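Grip Safety Reviewer (part-time, fixed term)
Farnutis, Vallinside office
Closing date: August 9, 2026

We are looking for someone who does not believe us.

Farnutis makes hand-held grippers and the software that learns from them. People use the grippers to pick up household things, mostly kitchen items, and the recordings are used to train robot arms to do the same. Our last public summary said the fingers were "safe in normal use". We no longer think that sentence was earned, and we want a person from outside the team to pull it apart.

What went wrong

During a run of container handling last November, a gripper closed again after the operator had let go of the trigger. The operator had a thumb between the lower jaws at the time. The injury was a bruise and a split nail. The log for that session shows the trigger as released and the fingers as open, so according to our own records nothing happened.

We went back through 230 sessions and found 4 more where the fingers moved with no matching command. None of these had been reported. In two, the operator had written "slipped" in the notes and carried on. The supplier of the finger drive, Flunach, says the fault is in our firmware. Our firmware team says it is in the drive. Both reports are well written and neither includes a test that could have proved its author wrong.

Since then we have fitted a stiffer return spring and added a warning to the start-up checklist. Sessions have restarted. Some of us think this is a fix and some of us think it is a spring.
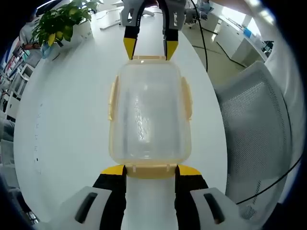
The post is based in the open-plan office where the handling work is done, and you would be expected to spend most of your time near it. Reading the logs from home will not be enough, given what the logs have already missed. You will also take your turn at the gripper, so that you know what a tired wrist does to a grip late in the afternoon.

What you will do

Repeat the November session as closely as the records allow, with a dummy thumb.
Decide whether finger position should be measured at the tip. At present we infer it from the motor.
Read the Flunach report and ours side by side and list every claim that has no measurement behind it.
Look at clear plastic items in particular. Three of the five known faults involved them and we have no explanation that has lasted longer than a week.
Write one report, in plain words, which goes to operators on the same day it goes to management.

You have the right to stop sessions. We have put this in the contract, as our previous reviewer had it only by verbal agreement and found it was worth very little when a delivery was due.

What we want from you

Experience of finding faults in machines that people hold or stand beside. It could be power tools, lifts, hospital beds or farm equipment. A degree is not required. We do ask for one piece of your own writing in which you told somebody their product had a problem, with names removed if need be.

You should be wary of averages. You should also be comfortable saying "I don't know yet" in a meeting where other people have slides.

Please do not apply if you have worked for Flunach or for the Dehghan test laboratory in the past four years. Dehghan passed the original design after 50 hours of bench testing in which no human hand was involved, and we would like a fresh pair of eyes.

Terms

Three days a week for 65 working days, with one possible extension. Pay is by day rate, agreed before interview and not tied to the outcome of the review. Travel to Vallinside is paid. Hand protection is supplied, though you are welcome to bring your own if you trust it more.

To apply, send your writing sample and a short letter to the Farnutis recruitment desk, marked "Grip review". Tell us which part of this advert you found least convincing.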